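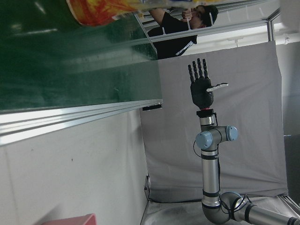
Ticket 2172
Subject: Label printer prints the address two times, second one is shifted
Product: Prosunport shipping plugin, with Grosik label driver
Status: Waiting for customer
Priority: Normal

Customer wrote:
Hello, we are a small shop in Brerkcombe and we send parcels every afternoon. After the update in December each label comes out with the address printed two times. The second address is lower and goes over the barcode. The courier refused 36 parcels. I already restarted the printer and the computer. Please help, the pickup is at 4 pm.

Support, 10:20
Thank you for the clear report. Please tell me which paper size is selected in the plugin, and which one in the driver. They are two separate settings and both of them must be the same. Please also attach the PDF of one bad label.

Customer, 10:45
Plugin: 4 x 6. Driver: "Custom 2". I did not choose this custom size. PDF is attached. In the PDF the address is there only one time.

Support, 11:05
Then the plugin makes a correct file and the problem comes after it. I have changed the category of this ticket from "Template" to "Driver". Please do these steps:
1. Cancel all waiting jobs in the print queue.
2. Open the driver settings, page "Stock", and select 4 x 6.
3. Turn off "Repeat text fields".
4. Save, then run the gap calibration. It uses around 2 blank labels.
5. Print one test label from the PDF, not from the order page.

Customer, 11:40
Step 3 is gray, I cannot click it. Other steps are done. The test label is still double.

Support, 11:55
The option is locked while a saved profile is active. On the page "Profiles" please choose "None" and try step 3 again.

Customer, 12:15
Now it is good from the PDF. From the order page also good, but for the customer Bárány the letter á is printed as an empty square. Before the update it was correct.

Support, 12:30
This is a different fault. Your old profile contained the font setting, and "None" uses the built-in font of the printer. Under "Fonts" please select "Send as graphic". Printing will be a little slower. Please write to me if the á is correct, and I will also need the driver version from the page "About".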